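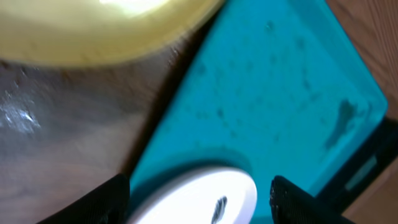

The yellow bowl and the turquoise board on the table.

From: Ileana Dinu
To: Udum kitchen list
Subject: Re: Marks on the board

Dear Liviu, dear all,

On November evening, Liviu Marinescu wrote:
> Does anybody know how to clean a plastic board which has
> dark spots after chopping herbs? I washed it two times
> with normal soap. I do not want to buy a new one.

I have the same problem with mine. What I do now is a paste of baking soda and a little water. I spread it over the spots, leave it for 30 minutes and then rub with a stiff brush, always in small circles. Please do not use steel wool – it makes scratches, and the next stains go in deeper.

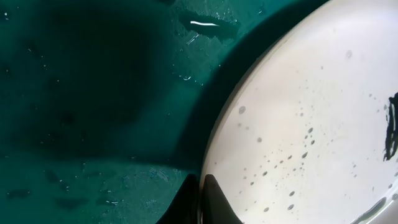

After the brush I rinse the board on both sides and stand it on its edge to dry. I do not lay it flat, and I do not put plates on it before it is dry, because water stays under the rim. For old spots I repeat the paste the next day.

Bohumila Lukáč wrote me that she uses lemon and salt. I have not tried this yet. Bohumila, how long do you leave the lemon on?

With kind regards,
Ileana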